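Prurken Fitment Table, README

Hello, and thanks for stopping by. I'm Igor Adamczyk, and I keep this table up in the evenings after work. It started as a page of notes taped inside a garage cabinet, mostly about which front lips and side skirts would bolt onto which bumpers, and it grew from there into something other people kept asking me to send them.

The table has 274 rows, one for each pairing of an add-on part and the bumper it is meant for. Parts come from two makers, Olier and Lehner. Each row gives the maker, the part name, the bumper style, the finish (bare carbon, primer or gloss black) and whether you need to drill.
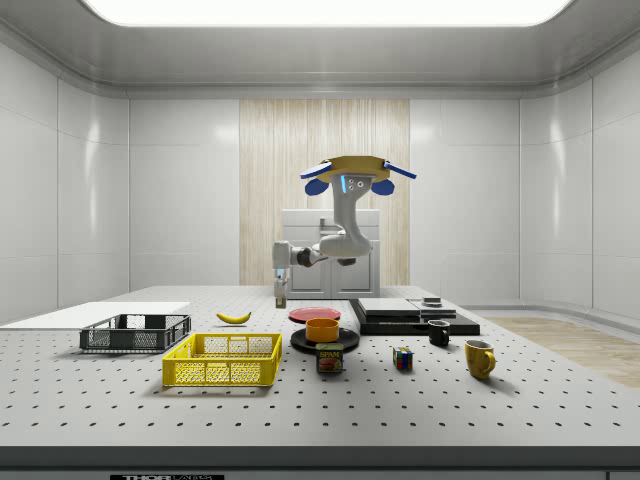
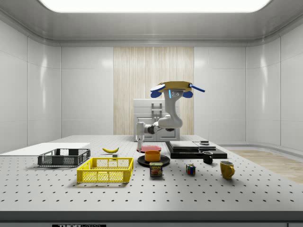
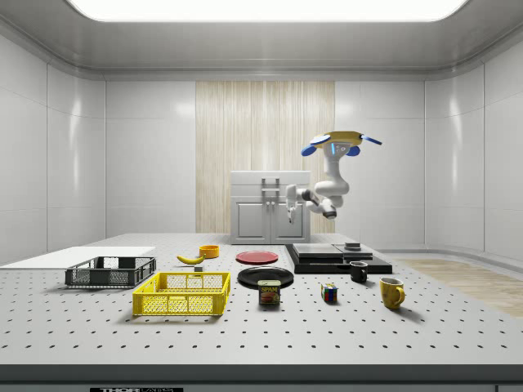
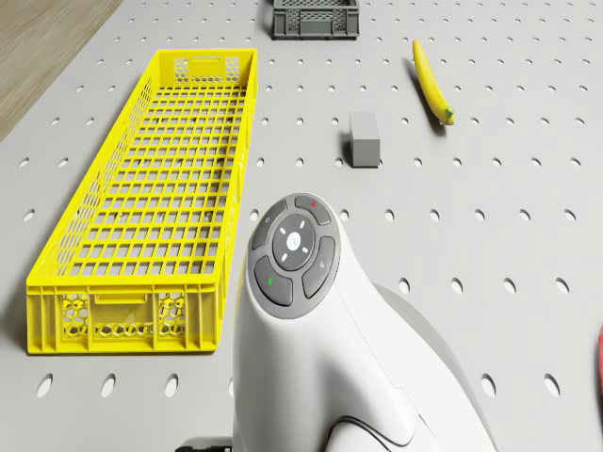 Files

fitment.csv is the main table, one row per pairing.
notes.txt holds my longer remarks, and I do go on a bit in there!
changes.txt lists what was added or fixed.

How the rows were checked

The first 100 rows I test fitted myself at the shop in Grerthorpe, on the car, with the bumper bolted up tight. The rest come from the makers' own sheets and are marked "sheet" in the last column, so please hold the part up to your bumper before you get the drill out. Gaps are in millimeters and were measured at the outer corner.

Known trouble spots

Olier changed the tab spacing on its short splitter in September, and older stock is still on shelves. Rows for that part carry an "early" or "late" tag. Paint codes are missing for most of the Lehner skirts, and I would dearly love some help filling those in.

Last updated February 8, 2026. You're welcome to use and share the table, just keep my name with it.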